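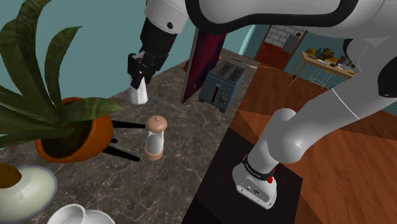

Clearance rules for simulated kitchen cells

I keep a short rule list for our simulated kitchen work, and Ngozi Sani asked me to put it somewhere she can link to. These are the April revisions. They apply to the Sanau scene set, where one arm is mounted beside a cluttered counter.

1. Fix the base frame first. All object poses are stored relative to the arm base. Older Sanau files used the room corner as origin, and two of them still do. Convert before editing.

2. Clutter stays on. A counter with one container on it is fine for checking a controller and useless for anything else. Keep the toaster, the plant and the shaker in the collision model. Leaves get a coarse hull. Yetunde Balogun wants them modeled as soft bodies; I have not seen a planner result that justifies the solve time.

3. Approach from above by default. With the fingers pointing down over a container, the wrist and upper link take most of the free space over the counter, so check the whole arm against the scene. A gripper-only check passed 1,209 poses in our last batch, and 7 of those put the elbow inside a neighboring object.

4. Thin objects need padding. Knives and flat utensils drop through the contact solver if the mesh is used as is. Use a box at least 4 mm thick and note the change in the asset header.

5. Transparent materials are logged separately. Depth from the simulated sensor is perfect on clear surfaces, and no real sensor I have used comes close. Apply the dropout mask or leave the item out of the grasp statistics.

6. Do not crop the background. Doorways, furniture and other rooms remain in the render even when nothing there is reachable. Detection scores from cropped scenes are not comparable – Norbert Bakos lost some two weeks to this.

7. Record the seed, the solver version and the joint limits with every run. A run without all of them is deleted.

Rule 4 is still open. Ainhoa Palacios has a convex decomposition script from the Akinola project that may make the padding unnecessary for most cutlery, and I will update the entry once I have run it on the full set.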